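Sondholm Reference Online – Frequently asked questions

Share this page
Print
Last revised in September

What is Sondholm Reference?

It is an online reference work on regional history, with articles on places, trades, courts, migration and daily life. Articles are written by historians and checked by our editors before they are published.

Can I read it without paying?

Yes, most articles are open. The longer ones show the introduction and the first section, and for the rest you need a library login or your own subscription. Students can ask their school library if it is a member.

How do I cite an article?

Open the article and choose Cite at the top. You can pick between 10 citation styles. Please compare the result with the rules of your teacher or publisher – the small things, such as capital letters in titles, are not always as they want them.

If an article has two authors, both names must stay in the citation. If it is signed only "The Editors", you write it like this.

Why does the date on my article change?

The date shows the last revision. Also a small correction of spelling gives a new date. Under Article History you find the older versions, and you can cite one of them if you used it.
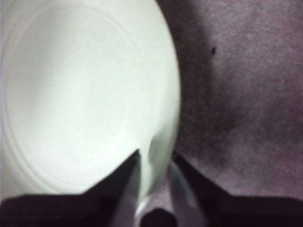
Large white bowl, seen from above.

What is the Balberg collection?

The Balberg collection is a group of 17 articles on the old market town and its river trade. It came to us from the printed Balberg Handbook, and we are now revising it. Articles which are not yet revised carry a grey note under the title.

I searched for Jelari and found two entries. Which one is correct?

Both are correct. One is about the village, the other about the district with the same name. In the search results the word in brackets tells you which is which.

I have found a mistake. Where do I send it?

Use the Feedback link at the end of the article. Write which sentence you mean and, if possible, give a source. We read all messages, but we cannot answer every one of them personally.

May I use your maps in my own work?

For school work, yes, with our name under the map. For a book or a website you must ask first. The maps from the Wongsuwan Atlas do not belong to us, so for these please write to the publisher of the atlas.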